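My first season of walking football

27/10/2023

So I've done it, I've joined a football team at an age when most of my mates are selling their boots. Walking football, mind you, so calm down. I saw a poster at the leisure centre in Komthorpe back when the evenings were still light, went along for a nosy and somehow ended up at right back.

You'd think walking would make it easy. It does not! The second the ball rolls past you, every bone in your body wants to run, and if you do the ref blows up and gives a free kick. I gave away three in my first match — three! — and one of them led to their winner.

How we've got on

We play in the Akl League, which is nine teams and a lot of knee supports. Our lot are called Zurnenano Strollers and we're sitting seventh after losing to Atine on Tuesday's pitch (the one with the slope, they always seem to get the downhill half). Still, we drew the one before that, and I cleared one off the line with my shin. Bruise still going strong.

Our goalkeeper has played roughly 80 games at this level and shouts at me through all of them. I've learnt more from that than from any coach I had at school.

Half-time drinks

Everyone takes a turn at bringing the squash. Mine's October, and I make it orange, fairly strong, because the weak stuff is miserable when it's cold out.

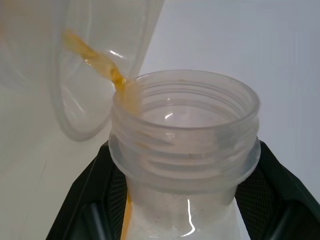

What's next

Two away games, then the cup. I've got my eye on some proper astro boots, but I still haven't sorted the hole in my shin pads, so those come first. If you fancy a go, we're always short of a left back. Bring a coat!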